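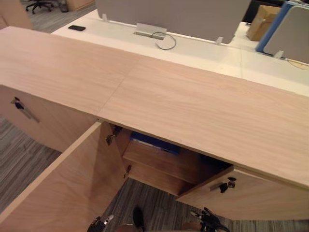 Radu reckons the second series of Brondis should never have been made, and he told me so before I'd even got my shoes off. It's six episodes too long, he says, and they've ruined the sister. I said he'd only watched two of them. He said two was plenty!

6/21/26
Posted by Kinga Medve

So I've now seen the lot, and I'm going to disagree with him here where he can't talk over me. The first episode is slow, I'll give him that (all that driving, and the long bit at the ferry office where they just look at each other). But once the missing harbour pilot comes back into it I was completely hooked, and I had three in a row last night and went to bed far too late. The sister isn't ruined, she's frightened, and she's been lying since series one if you go back and watch the dinner again. I did go back. It's all there in how she answers the phone.

What I didn't like was the music. It never stops. Somebody opens a letter and you get a whole string section.

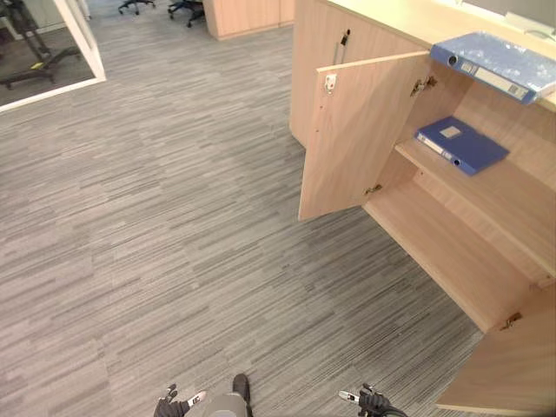 Episode four is the best hour of telly I've had this year, mostly just two people in a parked car going over the night of the storm, and I'd happily have watched another hour of it. Nadhirah messaged halfway through hers to say she'd guessed who sent the tapes. She hadn't. She's on her third guess now and I'm keeping quiet, which is killing me.

I also tried the first one of Erkis, the police thing everyone at work goes on about. Not sure. The detective is meant to have read 846 case files in a winter and we're told this twice, as if it makes him interesting. I might give it one more go, or I might just start Brondis again from the beginning with the subtitles on — I missed half of what the uncle mumbles.

There's talk of a third series in November. Radu says he won't be watching. He's already asked whether he can come round for it.

We use cookies to improve your visit. Accept all | Manage settings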